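Week 4: How a Town Counts Itself

Reading for this week: the Droratcombe parish survey, first 26 pages. The appendix on drains is optional, though it has its fans.

1. Who gets counted

A headcount sounds simple until you have to say what a head is. The Droratcombe survey found 1,583 residents. The tax roll from the same year found 900. Both clerks were competent and both were telling the truth. The survey took in children, servants and lodgers; the roll took in people who owed money. When you meet a population figure in a source, ask what the counter wanted it for. Write the answer in the margin, in pencil, before you use the number in an essay.

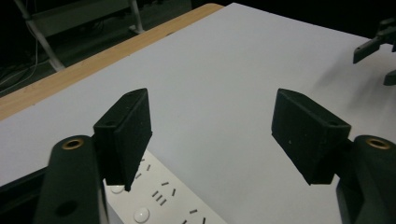
2. Where people sleep

Bondstead counted everyone under the roof where they spent the night. This was fair to innkeepers and unkind to sailors, who were at sea and so did not exist. It also gave the town a jail with a larger household than any of its merchants. Later writers took that household for a large and unlucky family, and one of them drew up a family tree.

Compare the Ríos register, which counted people where they belonged. Belonging was decided by the priest. A man could be gone for years and still be listed at his mother's table — she may have insisted.

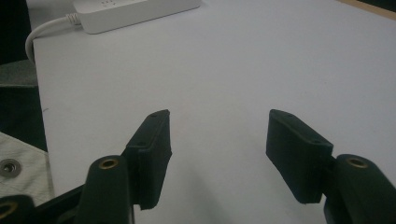

The two methods can't be added together, though textbooks keep trying. If you combine a "slept here" town with a "belongs here" town, some people appear twice and others drop out altogether. Any regional total built this way should be treated as a rumor with a decimal point.

3. Round numbers

Be wary of 300. It turns up in the Pistik letters as the number of households, of sheep, and of men lost in a flood. The writer liked it.

For next week: choose one figure from the survey and write a page on how it was made. Spelling counts. So, I'm afraid, does the page limit.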